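Robots in the Clothes Warehouse

When you send back a coat that doesn't fit, where does it go? At the Braneo warehouse in Ilunton, up to 2,000 pieces of clothing come back every day. Each one has to be checked, folded and put away.

Metal boxes are easy for robots, as they keep their shape. Clothes bend and slip. A puffy jacket is harder still, full of air and squashy all over.

So people teach the robots. A worker holds a gripper in each hand and does the job with those. The robot's computer learns from what the grippers do.

A pink puffer jacket, with a fold of it in the V-shaped pocket of the right gripper: 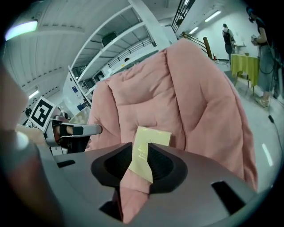 What happens to the workers?

Some jobs change. Heather Urquhart used to fold for the whole shift, and her wrists hurt by lunch. Now she folds for 2 hours and spends the rest of the day checking the robots' work and fixing their mistakes.

Some jobs go away, too. The warehouse needs fewer folders than it did last March. Five people moved to the repair room, where they learned to mend zippers. Two left for other work.

The robots still can't do buttons.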